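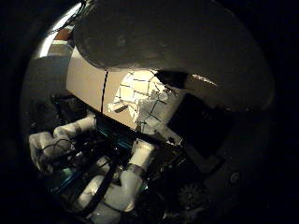 Crumpled white material crossed by thin dark lines.

Sarnley night bus returns after the summer break

Tuesday, October 17, 2023

The night bus between Sarnley and Sindville is running again from this week. The service was stopped in August, when the bridge at Wei was closed for repair and the detour made the trip too long for one driver's shift.

The bus leaves Sarnley station every Friday and Saturday, with five departures on each night. It goes over the bridge and stops at Wei market before it continues to Sindville. In the last year before the break, the line carried 3,664 passengers, most of them people who work late in restaurants and at the hospital. 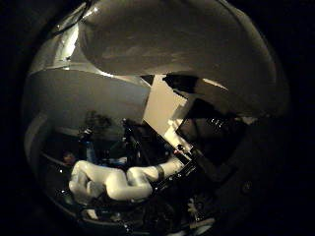 Hsin-yi Chu wrote to us that she is glad to have the bus back, but that the last departure is still too early for those who finish at midnight. She had to take a taxi home during the whole time of the closure, and she asks for one more bus on Saturdays.

Stemis, the company that operates the line, answered that it will look at the timetable again in the spring. The price of a single ticket stays the same. Monthly passes bought before the break can be extended for 20 days at the station office.
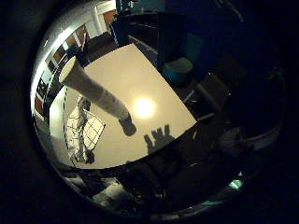

Round spot of light on a beige panel.

The stop in Sindville has moved. Passengers now wait on the other side of the square, next to the post office, where there is a roof and a bench. 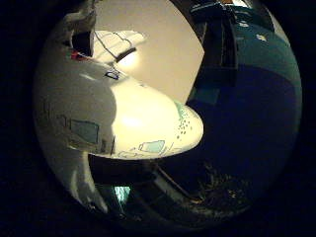

New signs will be put up at all stops on the line before winter. At present the night bus has the same dark blue sign as the day buses, and several passengers have waited at the wrong pole. The new color is teal, like the small speckles on the rounded tip in the photo, and the departure times will be printed in larger numbers. The first sign goes to Wei market.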